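23/03/2023
Valter Isaksson

3.2 Flower arranging task

The student teams in the Gronow course worked on one shared task during the second half of the term. Each team had to teach a two-arm station to pick stems off the table and place them in a vase. We chose flowers as they bend, tangle and differ in length, and the teams had already spent May of the year before on rigid blocks.

Each team recorded 80 demonstrations by teleoperation and could add up to 70 more after a first round of testing. The starting layout was changed by hand between recordings — stems were turned, moved or swapped for another kind.

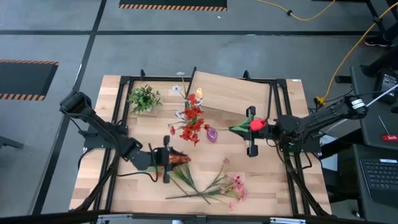 Figure 4. The two-arm station with flowers on the tabletop. The left gripper holds orange-red flowers and the right gripper a red tulip.

Most teams began with one arm and added the second later. Thin stems gave the most trouble in training. A policy that closed the gripper a little too high took hold of the blossom, and the stem then swung away from the vase opening. Two teams dealt with this by recording extra grasps low on the stem. One team slowed the approach instead, and its trials ran up to 90 seconds.

Scoring is described in Section 3.3.

Related items
Gronow course notes: block stacking with one arm
Teleoperation practice for new students
Bresville student robotics day: call for posters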